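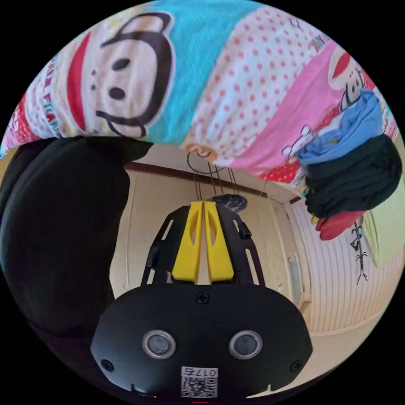 Birkholm Hand-Held Gripper, Two-Finger Version
For recording cloth handling demonstrations

Product overview

The Birkholm is a hand-held gripper for groups that train manipulation policies from human demonstration. The operator carries the tool through an ordinary household task and the wide-angle camera records the fingers and the surroundings in one view. No robot arm is needed at the recording site. The same finger set mounts on the arm at deployment, so the policy sees the same contact geometry it was trained on.

The current version is supplied with yellow fingers on a slotted black mount. The fingers are parallel and tapered, with cutouts that let the pad give slightly under load. Each housing carries a printed code label for pairing recordings with the calibration file of that unit.

Use with garments

Cloth is the main use case for this version. Thin fabric has no fixed shape to grasp, and the useful grasp point is usually an edge, a corner or a fold. Once a garment is lifted it hides part of the tool and part of the surface behind it, and the policy has to work from what remains in view.

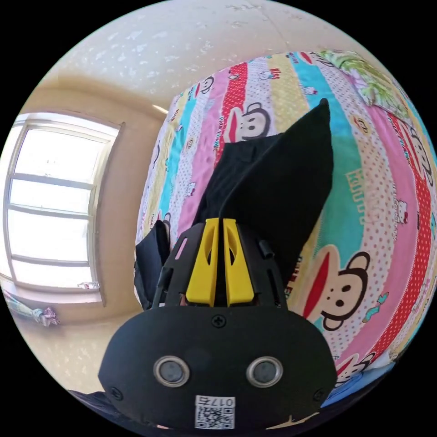 Patterned bedding makes this harder. Printed figures and stripes give strong image features that have nothing to do with the task, and a policy trained only on plain table tops tends to follow them. Recordings made in lived-in bedrooms reduce this effect.

Reference result

The Drarkport study compared two training sets of equal size for a pick-and-hang task. The first was recorded on a plain bench. The second was recorded in 7 furnished rooms, with hangers, hanging garments and printed covers left as they were. Both policies were run on the same arm for 118 trials in a room that appeared in neither set. The furnished-room policy dropped the garment in 15 trials. The bench policy failed more often at the first grasp, mainly on dark fabric — the case where folds show least contrast. Hanger insertion remained the weakest step for both.

The method note covers the Szabó alignment procedure, which matches hand-held and arm-mounted camera views before training. Alignment should be repeated after any change of fingers.

Supplied items

Gripper housing with mounting plate
One pair of yellow fingers, fitted
Code label, applied
6 spare housing screws, black
Calibration file (download)

Ordering

Units ship from the Pullevton warehouse. Replacement fingers are sold in pairs only — mixing a worn finger with a new one shifts the closing line and invalidates the calibration. State the label number of the housing when ordering parts.

Page last revised April 25, 2026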